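Home Explore Notifications Messages Bookmarks Profile

Reisinger Coatings Notes
6/3/26

Thread on why powder coat fails on sheet metal bins, chutes and trays, and why the failure almost never starts where the customer points. Written for people who specify coatings and don't apply them.

A powder coat is a plastic film baked onto metal. It holds by two means: chemical bonding to a conversion layer (phosphate, zirconium) and mechanical grip on a slightly rough surface. Take away either one and the film will still look perfect on the day it ships.

Most drawings I receive say "powder coat, gray" and stop there. No pretreatment, no film thickness, no cure schedule, no mention of what will slide across the part. That note describes a color.

Cure first. Our standard polyester is scheduled at 180 °C metal temperature. Metal temperature, measured on the part. Oven air reaches setpoint long before a thick flange does, and the thin panel next to it can be overbaked while the flange is still catching up.

Undercured film is soft and dissolves under a solvent rub. Overbaked film is brittle and tends to chip in flakes. Both pass a visual check. If your supplier can't show a trace from a thermocouple clamped to the heaviest section, you don't know which one you have.

Thickness next. We target 79 microns on flat faces for parts that see handling. Thinner than that and scratches reach metal early. Much thicker and the film gets stiff, and an impact that would have left a dent in the coating lifts a piece of it.

Inside corners are the weak spot. The charged powder follows the field lines to the nearest edge and avoids the recess (Faraday cage effect). A box with five nice faces can have almost nothing in the corners. Turn the voltage down, slow the air, coat the corners first.

Outside edges have the opposite problem. Powder builds there, then flows away from a sharp edge while it melts. A laser cut edge with no break on it will be thin right at the line. Ask for a small radius. It costs less than recoating.

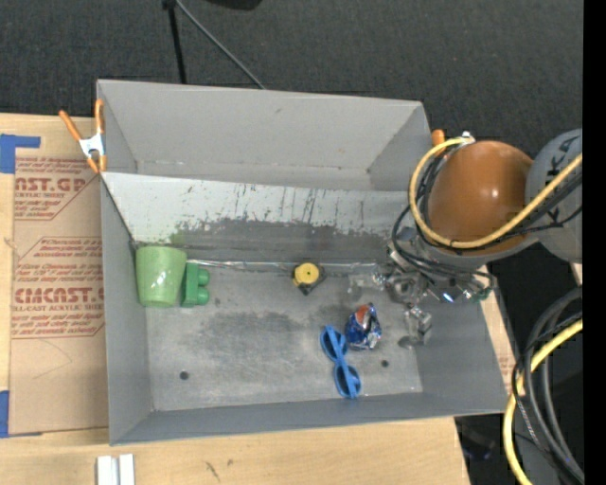

Gray metal bin, scratched sloped panel and scuffed bottom.

Reading wear is mostly a matter of direction. Parallel scratches along the slope of a panel suggest sliding contact. Random scuffs suggest tumbling or setting down. Chips with ragged borders are a different thing again and should be looked at separately, with a loupe if you have one.

A scratch with clean sides means the film was cut and stayed bonded next to the cut. Fine. That coating is doing its job and is simply being used up.

A ragged border means the film came away past the point of damage. Lift the border with a fingernail or a blade. If it peels, suspect the pretreatment or an incompatible layer underneath. If it snaps, suspect cure.

Do a crosshatch test before arguing with anyone. Cut the grid, apply the tape, pull, compare with the chart. Do it on a worn area and on a protected area of the same part. Two good results point to abrasion. Two bad results point to the line.

A case from January. Skonau sent back a batch of 209 feed trays with "peeling paint." The first tray out of the crate failed crosshatch everywhere, including under the label where nothing had ever touched it. Wiping the bare metal under the loose film left an oily mark on a white cloth.

The forming shop had switched to a heavier drawing oil. Our washer was set up for the old one. The rinse conductivity looked normal, the phosphate looked a bit patchy, and the patchy part should have been caught. We stripped and recoated the batch at our cost.

What changed: a water break test on one part per rack after the final rinse. Water should sheet off evenly. If it beads, the part is still dirty and the rack goes back. The test takes less time than writing this post.

Plandska had the reverse situation on a set of chutes. Adhesion was excellent, film was on target, and the slide surface still wore through in 3 months. They were running castings with flash on them down a decorative polyester. No powder in that family will survive that.

Options when the load is abrasive: a bolt-in liner, a stainless wear plate, or leaving the slide face bare and coating only the outside. Epoxy powder is harder but chalks in sunlight, so keep it indoors. More thickness of the same polyester buys very little.

What I'd put on a drawing instead of "powder coat, gray": resin type, color code, gloss, thickness range, pretreatment, adhesion class, masked areas, and which faces are wear faces. Mark the wear faces on the view itself. Notes get lost between purchasing and the shop floor.

Also mark drain and hang points. If you don't, we pick them, and the bare hook spot may end up on the face your customer sees first.

Touch-up is for appearance. A brushed or sprayed patch over an edge that is already lifting will lift with it. Sand back to film that holds, feather, prime the metal, then color.

Next thread covers gloss drift between batches, with the Cosora panels as the reference set.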